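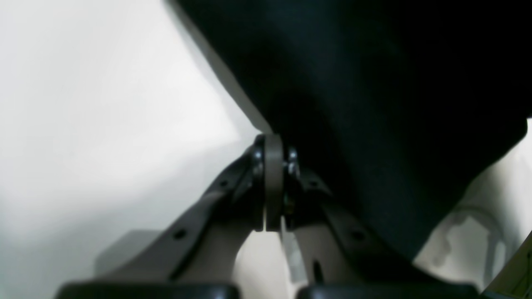
3. Gripper Kit Under Review

The chair opened the item at 2:15 p.m. Members had before them the written offer from Wendt for the Sulimeo gripper kit, together with the notes from the trial at the Dernwood shop.

3.1 Condition of the kit. The shop reported that the linkage arms are plastic, each with two round holes, and that they meet at a central hinge with a metal pivot bolt on either side. The finger pads are black. Members asked whether the pads can be ordered separately. Wendt has confirmed that they can, in packs of 7.

3.2 Trial results. The shop logged 619 pick attempts during the trial, of which 83 were marked as failed. Most failures were recorded with soft items. The shop asked for a second trial with a slower closing speed before any order is placed - this was agreed.

3.3 Price and support. The offer stands at $99 per spare linkage set. The price of the full kit depends on the number ordered and will be requested again in writing. One member noted that the support terms cover the Dernwood site only. The Triluldale site would need its own agreement.

3.4 Manual. The assembly section does not give a tightening value for the pivot bolts. The secretary will ask Wendt for the figure.

Decision: The purchase is deferred until the second trial is complete. The kit remains at Dernwood in the meantime.

Action: Shop to run the second trial and report in July. Secretary to write to Wendt on items 3.3 and 3.4.

4. Storage Space at Triluldale

Held over to the next meeting.

The meeting closed at 3:40 p.m.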